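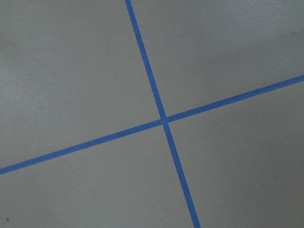
About us

Skiltitz is a small language school in the town of Hinberg. We teach evening and weekend courses for adults, mostly in German and English, and since some years also in Danish. Our rooms are on the second floor of the old Guthrie building, over the bicycle shop. The entrance is at the side, not at the front, and many new students walk past it the first time.

How the school began

The school started as a conversation group in a kitchen. There were four people who had moved to Hinberg for work and wanted to speak better with their neighbours. They met every week, they brought cake, and they corrected each other, often wrongly. After one winter the kitchen was too small and the group rented a room from the parish. A qualified teacher was found, then a second one, and the name Skiltitz was taken from the street where the kitchen was.

Today we have 13 teachers. Most of them learned the language they teach as adults, and we look for this when we employ somebody. A person who has fought with the German articles at the age of thirty can usually explain them with more patience. We also have teachers who grew up with the language, and students at the higher levels will meet both kinds during their course.

Our courses

A normal course runs for one term, with 2 evenings a week. We accept no more than ten students in a group. When fewer than four people register for a level, we do not cancel it immediately but offer shorter lessons for the same price per hour, and the students can decide together if they want this.

We use a printed course book up to the intermediate level. After this the teachers make their own material from newspapers, radio programmes, letters from the town hall, and the instructions that come with washing machines. Students are welcome to bring texts from their own life. A rental contract or a letter from the school of your child is a very good text for a lesson, even if it is not a pleasant one. 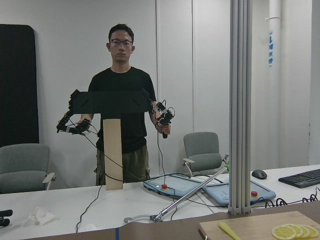

Grammar is taught in all our courses. Some schools promise that you will learn without it, and perhaps this is possible for children, but our experience with adults is different. We try to keep the explanations short and to put them in the second half of the evening, when everybody has already spoken for a while. Homework is given each week. It is corrected by hand and returned at the next lesson.

Every July we hold the Skarnik week. It is named after the lake where it took place in the first years, before the guest house there was sold. Now it happens in our own rooms and in the park behind the station. For five days the students speak only the language they are learning, also during cooking and in the breaks. It is tiring, and by the third day most people are rather quiet. The last evening is open to families and former students.

Levels and tests

Before the first course we invite you for a short talk with a teacher. It takes twenty minutes and costs nothing. There is also a written part, but please do not prepare for it, otherwise we will put you in a group which is too difficult. If the level is wrong, you can change during the first two weeks without any fee.

We are not an examination centre. We can help you to prepare for the usual certificates, and the office has a list of places in the region where they can be taken. Please register early for these, the dates before summer are full very quickly.

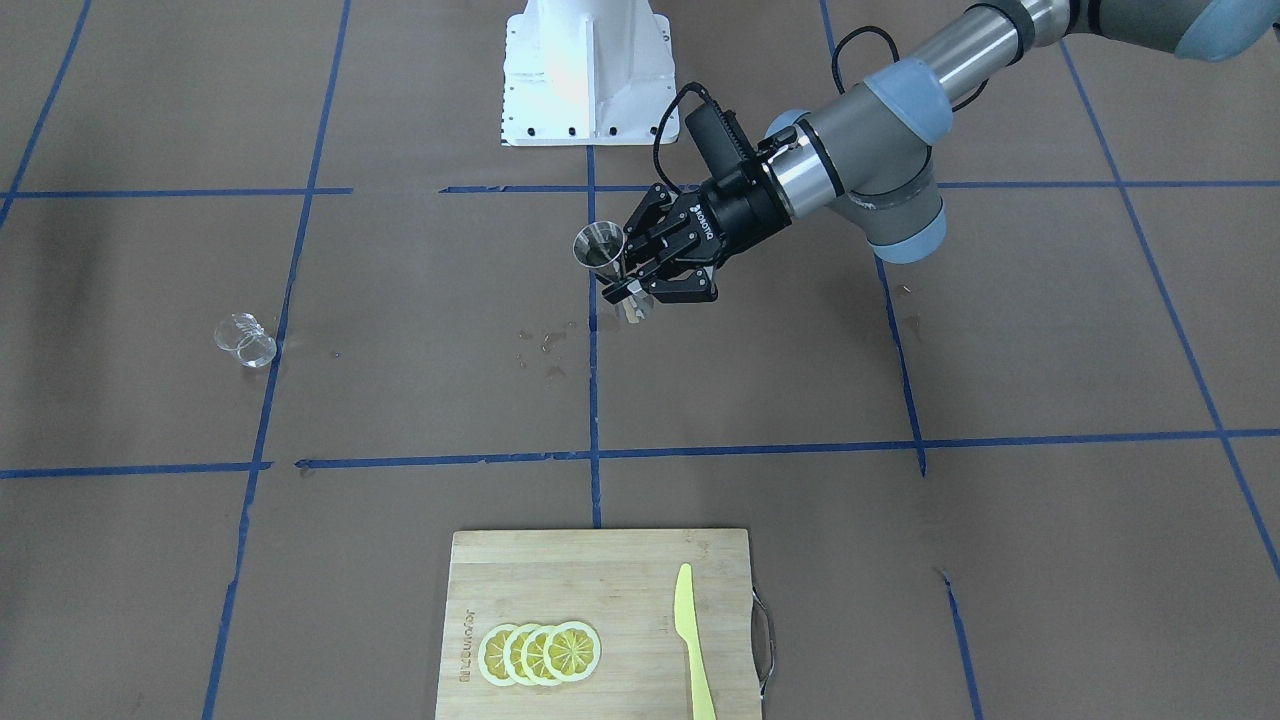

Gripper holding an object at the end of a robot arm.

The library

In the corridor there is a shelf with books, films and old course magazines. Everything can be borrowed with no card and no deposit - we only ask that you write your name in the notebook. Children's books are the most popular, also with students who have no children. If you have books at home in German, English or Danish which you do not need any more, we take them gladly, except for dictionaries. We have enough dictionaries.

Fees and registration

The registration fee is 50 euros and is paid once, not for each course. Students, apprentices and people without work pay half of the course price. Please bring a paper that shows this to the office, a copy is fine.

The office is open in the afternoon during term time. In the holidays we read e-mails, but slowly. You may write to us in any language we teach, and mistakes are no problem.

Page last changed: 2025-03-31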